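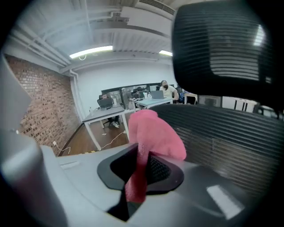 Fiction > Short Stories > Incident Report, Second Floor

At 10:40 on Wednesday the Rankin unit stopped wiping the chair and did not let go of the cloth. The operator was instructed to remain where she was. Three requests to release were sent from the Nerkier office and each was acknowledged by the unit, which is to say that it answered, and held on.

Flanis had supplied the wiping routine. It had been learned from 396 recorded passes over the same kind of chair, all made by hand, with a pink cloth, in an office with people at their desks. 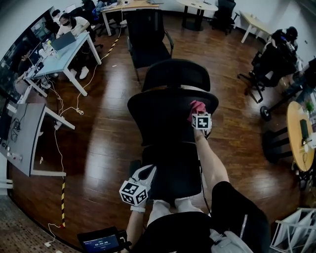 2 min read

The fault log gave grip force as 18 newtons, within limits, and the state as "waiting." No such state appears in the manual. Sorex, who maintain the log, were asked to define it and replied that they had hoped to be told.

The emergency stop was pressed at 10:52. Power to the arm was removed and the fingers stayed closed, as the safety standard requires. The cloth was cut above the pad with office scissors and the remainder left in place.

A review of the recordings found that in pass 359 the person wiping had paused at the top of the chair, one hand on the cloth, while someone across the room finished a sentence. The pause had been marked as correct.

The unit was restarted in January. It wiped the chair, reached the top edge, and stopped. The operator, following the revised procedure, finished what she was saying.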